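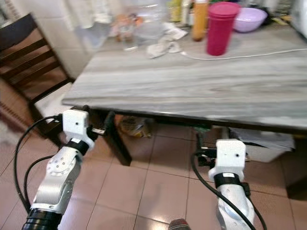 From: Vsevolod Boiko
To: Zulitz home builders list
Date: 29 Jul 2022
Subject: Re: [zulitz] Two-arm build, cable routing and table height

Hakim wrote:

> I finished the left arm of mine in May and I'm starting on the right
> one. Before I cut the base plate I have a few questions for people who
> have a pair running at home.
>
> 1. How far apart did you put the shoulders? The drawing gives one
> number and the parts list implies another.
> 2. Do you run the gripper cable inside the forearm or outside? I tried
> inside and it binds when the wrist turns past halfway.
> 3. What are you using for a work surface? I was going to build a bench
> but my space is small.
> 4. Is the Semitz supply enough for both arms, or do I need a second?

Hi Hakim,

I have had both arms going in the dining room for a while now, so I can answer most of this. Taking them in order.

Spacing. Use the drawing. The parts list was written for the older base and nobody went back to fix it. I cut my first plate from the parts list and the elbows touched whenever both arms folded in. I had to throw it out. If you already have the plate marked, check that both forearms can point straight ahead and stay parallel without the housings getting near each other. Do that by hand with the power off.

Cable. Outside. I tried inside too and had the same binding. Mine comes out of the side of the gripper housing in a loose loop and then runs back down the arm. The loop has to be bigger than you think. With the wrist straight it looks like far too much cable, and with the wrist turned all the way over it is just enough. On the left arm it hangs down along the side. On the right I ended up bringing it across the front, which I don't like as much, but the connector faces that way and I didn't want to open the housing again. Keep the black wrist band on, by the way. Someone here suggested leaving it off to save weight. Without it the housing walks a little on the link every time the fingers close hard, and after an evening of that your zero is off.

While you have the forearm apart, check the small screws on the joint disc. On my left one, 5 were only finger tight from the supplier. I put a drop of medium threadlocker on all of them and have not had one back out.

Work surface. I use the dining table. It has a streaked top that looks like marble and a dark band along the front edge, and it doesn't move when something bumps it. Two things to know if you go this way. First, the resting position. Mine used to park with the fingers above the table, and if the software came up in the wrong state the first move was down into the top. Now the park position has the fingertips just below the edge, in front of it, and every start-up move goes back and up before it goes forward. That fixed it. Second, a shiny floor. We have large glossy tiles and the reflections confuse the depth estimate near the front of the table in the afternoon. I crop the floor out and it is fine. A mat would probably do the same.

For things to pick up I just use what is in the kitchen. A tall plastic tumbler with a lid is the best starter object I have found. It is a strong color, it stands up straight, and if you drop it you pick it up again. Plastic bowls are next, gripping at the rim. Leave clear things for last. My clear containers and drinking glasses are still mostly invisible to the detector, and I would not try a real glass until you trust your force limit. Cloth is its own problem and I have no advice on it.

Power. One Semitz is enough to hold both arms still and enough to move one of them. With both moving fast, mine sagged and the right arm dropped out. I added a second supply with a shared ground and a single stop switch that cuts both. Please don't wire two separate switches.

I logged 1,600 cycles on the left gripper before I changed the finger pads, and the old tips were worn smooth on one side only, so rotate yours if you remember.

I'm still running Jestisex for motion planning, the version before the config format changed. If you are on the newer one, my file won't load. I can send it anyway and you can copy the joint limits over by hand.

One question back to you. When you had the cable inside, did you use the printed guide or bare aluminum? I would like to try inside again on the right arm if the guide helps.

Vsevolod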